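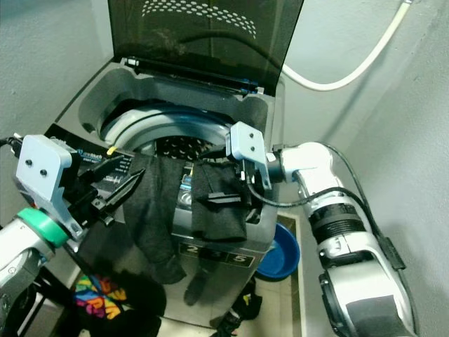 Tallemside, October

6 min read · 2 comments · 14 shares

Handout for the session on demonstrations
Notes by Danai Nikolaidis

Last time we finished with the policy and its loss, which fit on one slide and gave everyone a pleasant feeling of being nearly done. Today is the part that takes up the other eleven months of the year: getting the examples.

The running task is laundry at a top-loading washer. Two arms, one parallel gripper each, a tub with a rim, and clothes that don't hold still for anybody. The task looks humble. Please try it with a pair of salad tongs in each hand before you say so in the tutorial.

What counts as an example

One demonstration is one go at the task by a human operator, start to finish, with the camera view and the arm positions recorded together. The Kiratitz set, which you'll use for the assignment, has 1,665 of them. After cleaning there are 892. The missing ones were not stolen. They were thrown out for the usual reasons: the recording began after the arm had moved, the operator stopped to think for half a minute, or the joint log and the video disagreed over what time it was.

Keep the failures in a separate folder. A dropped sock followed by a decent recovery is worth having. A dropped sock followed by the operator giving up is worth having too, but label it, or your policy will learn to give up, and it will be very good at it.

Black on black

Look at the two pieces hanging over the front rim. Black cloth, black gripper fingers, and behind them a dark drum full of small holes. You can tell where the fabric ends mostly because you've met clothes before. The model hasn't. The steel front doesn't help either, as a shiny panel is quite happy to offer a second, blurrier garment that can't be picked up.

The common student answer is to use only bright towels. Your accuracy will be splendid and your robot will be useless to anyone who owns socks. Vary the colours, and keep some hard ones - the test set certainly will.

Starting positions

Operators are tidy people. Left alone, they put the garment back in the same spot every time, and by example 1,000 you have one very thorough example. Zercombe deals with this by drawing the start layout from a list before each go. Ayele lets the operator choose and then regrets it at the analysis stage. Follow Zercombe.

Also vary what the task doesn't depend on: what's lying on the floor, the lighting, where the basin sits. Leave the lid up throughout. Lids are next term.

For the tutorial

Bring a one-page collection plan for a two-armed task of your choice. State when an example starts, when it ends, and who decides that it was any good. "The operator will know" has been submitted before and did not pass.

Comments (2)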